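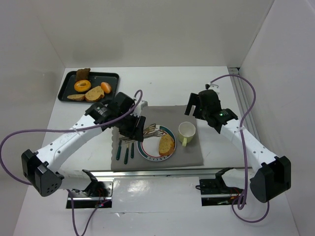 Jonna Reetz

August 2023, Montag

So, Frühstückstisch, die nächste Runde! Ich schreibe das gleich auf, solange ich noch weiß, was ich heute verstellt habe (beim letzten Mal hatte ich die halbe Konfiguration bis zum Mittag vergessen).

Die Policy aus dem Prallov-Zweig läuft jetzt mit 636 Demos. Im Juli-Stand war das Besteck immer der wunde Punkt: Teller gut, Tasse meistens gut, und dann fährt der linke Arm in den Haufen aus Gabeln und Messern und greift irgendwas dazwischen. Meine Vermutung war ja, dass wir beim Vorführen viel zu unterschiedlich greifen, der eine von oben, der andere schräg von der Seite, und das Netz mittelt sich dann was Schönes in der Mitte zusammen. Also habe ich die Besteck-Demos nach Greifrichtung sortiert und nur die steilen Griffe dringelassen, Finger senkrecht nach unten. Der Rest ist unverändert.

Ergebnis heute: 11 von 14 Durchläufen mit sauber gegriffenem Besteck. Vorher, mit dem alten Mix, waren es fünf von 14. Das ist natürlich winzig als Stichprobe, aber ich habe mich trotzdem gefreut!

Die drei Fehlschläge sehen sich ziemlich ähnlich. Der Arm kommt richtig an, zögert über der Ecke vom Platzdeckchen und schließt dann zu hoch. Ich tippe auf die Tiefe, blankes Metall auf grauem Stoff mag unser Schätzer von Sisel gar nicht. Die grünen Griffe dagegen findet er jedes Mal - da muss ich mal nachsehen, ob er überhaupt auf was anderes als die Farbe schaut.

Rechter Arm: Tasse am Henkel geht, solange der Henkel ungefähr nach links vorne zeigt. Andersrum habe ich zweimal probiert, beide Male daneben. Kommt auf die Liste. Beim Brot vom Tablett auf den Teller habe ich nichts geändert, und da ist auch nichts Neues passiert, außer dass der Bagel gern wegrollt, wenn man ihn an der Kante erwischt.

Noch was für alle, die an die Zelle gehen: bitte das Training nicht bei 1000 Epochen abbrechen, auch wenn die Kurve flach aussieht. Der Stand von Freitag war genau da abgebrochen und hat beim Greifen deutlich mehr gezittert. Und die lila Kabel am linken Handgelenk vor jedem Lauf kurz anheben, die Schlaufe braucht Luft.

Morgen:
- steile Griffe plus gedrehter Henkel, neue Demos aufnehmen
- Besteck ohne grüne Griffe testen
- Tiefenbilder der drei Fehlschläge rausziehen

Weitere Einträge
Prallov: Griffrichtungen sortieren, erster Versuch
Sisel-Tiefenschätzer auf glänzenden Teilen
Treloar: beide Arme gleichzeitig, Kollisionen
Pestden-Aufbau, Notizen vom Dezember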